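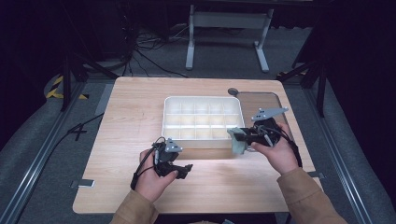

Can the white 3 by 5 sorting tray be washed in the dishwasher?

It's better to wash it by hand in lukewarm water, as the low partitions can bow in a hot cycle and the tray may then rock on the table.

Furitz Home Support, ticket log
Product: Carero sorting tray, white, 3 rows of 5
Subject: Tray rocks and slides on wooden table
Status: Open, waiting on customer

Customer wrote:
Hello, and sorry in advance for the long message. I bought the Carero tray in February for sorting beads and small buttons, and I've been so happy with it up to now! It lives on a light wooden table that we oiled ourselves, and it's the one thing in the house that is always tidy. Lately, though, it rocks when I press on a corner, and if I reach across for something it slides a little way toward the back. Last night the beads in the end row hopped over into the next one and I spent the evening picking them apart. Is it the tray or is it my table? I did put it through the dishwasher once, before I read your page.

Support replied, 9 in the morning:
Thank you for writing, and please don't apologize – the long messages are the ones we can do something with. I'm sorry about your evening with the beads. Let's find out which of the two it is before you spend any money.

Empty the tray completely and wipe the table with a barely damp cloth, then dry it. Set the tray down and press on each corner in turn, and make a note of which ones move. Now turn the tray a quarter of the way around and press again. If the rocking has moved with the tray, the base is bowed. If it has stayed with the same part of the table, the wood has a low spot there. Please try it on a kitchen counter too, if you have one that's reasonably flat.

The sliding is most likely a separate thing. Fresh oil can leave a table slick for quite a while, and a smooth plastic rim doesn't get much hold on it.

Customer wrote:
I did all of that. On the counter it still rocks, though less. Turned around on the table, it rocks on the same corner of the tray as before, so I suppose I have my answer about the dishwasher. Would felt pads help? I have a Nolte pack in the drawer, the kind with 1,000 tiny dots that you never get to the end of.

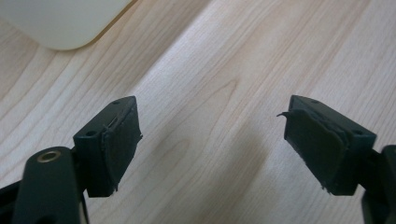 Another customer on this thread added that felt had made the sliding worse on an oiled table, and that thin Hallix rubber dots under the outer rim had kept the same tray in place all winter, even with children leaning on it.

Support replied:
That matches what we hear, and thank you for chiming in. Felt is lovely under chair legs but it glides, so I'd leave the Nolte dots in the drawer. Rubber is the way to go. Do test a single dot on a spot you don't mind, and leave it overnight, because some rubbers mark an oiled surface.

For the bowed base, lay the tray upside down on a flat counter with a few heavy books on it and leave it there for 3 days. Please don't be tempted to warm it with a hair dryer. If it still rocks after that, send me your order number here and I'll put in for a replacement tray.

Next step: customer to report back after the books.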